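Dorora club project / ticket: right gripper drops out of sync on small-object task
Opened by: Bayu Subramaniam
Status: open, was closed in June, reopened

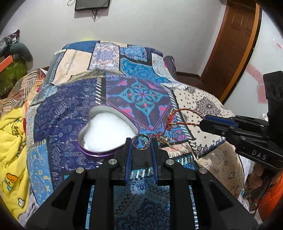

Right hand stream goes out of step with the left partway through an episode. Only on the jewelry tin task (cord, charms, tin). The towel task is fine, same two grippers, same laptop.

What I get in the log:

WARN right: timestamp gap
WARN right: buffer full at 1,000
ERROR episode rejected, left/right length mismatch

Left had 2,095 samples. Right always comes up short, never the same amount.

Tried so far
- swapped USB cables left to right. No change, still the right hand
- restarted the Colau recorder between episodes. Helps for 2 episodes then it's back
- other laptop. Same
- re-ran finger calibration, open/close values look ok
- lowered the preview rate. Seemed better, then wasnt

Not tried: reflashing the right board. Don't want to do it before the demo unless someone tells me to.

Reply, Lenka Čierny, 16:40
Which recorder config? The towel task uses the old one. If you copied the new one for the tin task it has the buffer at 1,000 and sync check every 100 samples, the old one doesnt check at all. So towel might be broken too and just not telling you.

Reply, Bayu, 17:05
New one, yes. Ran towel with the new config and it fails the same way. So not the task. Sorry, title is wrong, can't edit it.

Reply, Lenka, 17:20
OK good, thats useful. Look at the right board clock. Yaman build on left and right should match, print both at startup and paste here.

Reply, Bayu, 17:50
They dont match. Right is one build behind, must of been missed when we did the left. Reflashing tonight after all. Leaving the ticket open. Please nobody upload the tin episodes to the Canivum folder yet, I still have to go thru and pull the rejected ones.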